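About Uvari

Uvari makes card holders, pass covers and small sleeved booklets for organisations that issue cards to their members, staff or passengers. Most are sold plain. The rest are printed on the outside with the customer's name or badge. We do not sell single items to the public, though several stationers stock the plain range.

The company works from one building in Geddes Yard. Cutting, welding and packing are on the ground floor; the office and the sample store are upstairs. Printing is done by Tevavon, a separate firm, and printed sheets come back to us flat before the covers are made up.

What we make

A holder consists of a cover and its sleeves. The cover is a flexible sheet, creased down the middle, which folds shut over the contents. The sleeves are thinner and are joined to the inside of the cover along their outer edges, leaving one side open for the card. When the holder is spread flat, the cover shows as a narrow border outside the sleeves. This border is wider than it needs to be for strength alone. It protects the sleeve edges in a pocket or bag, where most wear takes place.

The standard holder has 2 sleeves, one on each side of the fold. Booklets have further leaves fixed at the fold, up to a total of 12 sleeves. Above that number the holder will not lie flat when closed and we advise customers to order a ring binder instead, which we do not make.

Covers are kept in stock in red, navy, green and black. Sleeves are kept in clear, pale blue and pale grey. Any cover can be combined with any sleeve, and the left and right sleeves need not match. Mixed sleeves are ordered mainly by customers who issue a pass together with a second card, such as a permit or a receipt, and want the holder always filled the same way round.

Index tabs can be fitted to the edge of the cover at extra cost. The tab is cut from the same sheet as the cover and therefore matches it in colour. Its position must be given on the order form, measured from the top edge with the holder open and the inside facing up. Orders that give the position from the outside are a common source of error and are returned for checking.

Materials

The sleeve material was changed in February to Plesavix film. The earlier film was clearer when new but tended to cling to printed cards after long storage. Plesavix has a slight texture on the inner face and releases the card more easily. It is a little less transparent. Clear sleeves may pick up a tint from a cover lying behind them, and samples should be looked at with the cover in place before a colour is chosen.

Small printed codes can be read through clear sleeves in ordinary indoor light. We do not recommend coloured sleeves for cards that have to be scanned without being taken out. Glossy cards under a strong overhead light may give a reflection in either type.

Checking and packing

Each batch is sampled before packing. The holder is opened fully and laid on a flat table, and the following are checked:

Border even on all outer sides
Sleeves flat, with no ripple along the join
Fold straight and parallel to the outer edges
Tab, if fitted, square to the edge
Test card enters and leaves without catching

A holder that springs partly closed is left open overnight and checked again. New covers often do this in cold weather and it is not treated as a fault unless it remains.

Holders are packed closed, with the folds facing alternate ways so that the stack stays level. Booklets are packed open when the customer intends to fill them on arrival, as this saves handling. Please state which is wanted. Cartons should be stored flat, away from radiators and direct sun.

Samples and orders

A sample set contains 2 plain holders and a card of cover and sleeve colours. Sets are free to organisations. Printed samples are charged and the cost is taken off the order if it goes ahead. We hold cutting tools for past sizes for 2 years after the last order, after which a new tool charge applies.

Page last revised 3 November 2019.
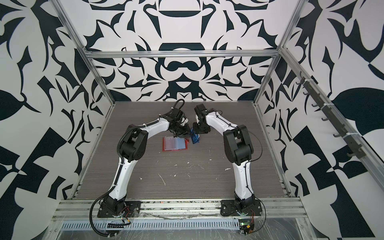
Photo: Tevavon / Uvari
Red cover opened flat on a wood-grain tabletop, clear sleeve to the left, pale blue to the right, with a small red tab at the upper right corner.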